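Memorandum on the Matter of the Second Arm

To the Equipment Subcommittee of the Tramurau House of Rest, concerning the allocation for the coming year.

The undersigned was asked in June to advise whether the House should purchase a second dish-handling arm from the firm of Lakatos, or should instead retain the first and repair it. The undersigned regrets the delay. The question proved larger than the form provided for it, which allows 3 lines.

The first arm was acquired under the previous director. It was budgeted as kitchen equipment, insured as a vehicle, and entered in the inventory between the bread slicer and the piano. Its duty is to take plates from the table and set them upright in the rack. The residents call it Itora, after the name on its crate, and several of them wish it good night.

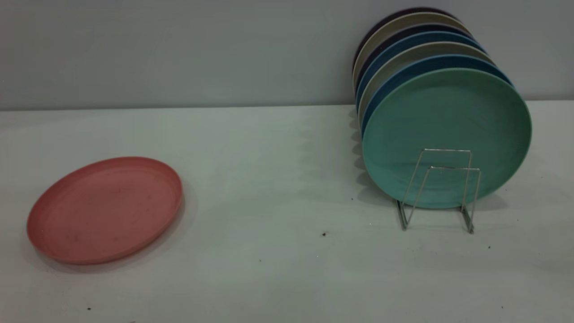 By Bronisława Bednarek
Fiction | Nov 17, 2024

The pink plate is the difficulty. Itora will rack the green, the blue, the beige and the plum without complaint. When it comes to the pink plate it extends itself, waits, and withdraws. The technician from Bernitz attended on three occasions and found no fault. His invoices came to 1,703 in total and are attached. On the last of them, in the space marked "Remedy," he wrote: "Suggest another plate."

The Subcommittee will recall that the plates were given by the families, and that the pink one belonged to Mrs. Orlay, who occupied the room above the kitchen for 10 years. She took her supper late. It was the custom of the staff to leave her plate on the table after the others had been put away, so that she might come down when she was ready. Itora was installed in her last winter and was instructed accordingly. The instruction was entered by hand, by a member of the night staff, and no copy was kept.

The undersigned put the matter to Lakatos in writing. Their representative replied that the new model carries no prior instructions of any kind and would clear the table completely. He offered a discount if the old arm were surrendered in exchange. He included a schedule of payments, a warranty, and a drawing of the new model in a kitchen much larger than ours.

For the purposes of comparison, the undersigned remained in the kitchen for one full evening. The dishes were racked by eight. The pink plate was left where it was. Shortly before eleven there were footsteps on the back stairs, and Mr. Fenn from the second floor came in wearing his coat over his pajamas. He has not been sleeping. He saw the plate, sat down in front of it, and asked whether there was any soup.

There was some soup.

It is therefore recommended that the purchase be declined and the discount refused with thanks. The sum set aside should be divided between a maintenance agreement for the existing arm and an increase in the allowance for late suppers, under a new heading to be named by the Subcommittee. The undersigned further requests that the insurance category be corrected at the next renewal.

The piano also needs tuning. A separate form will be submitted.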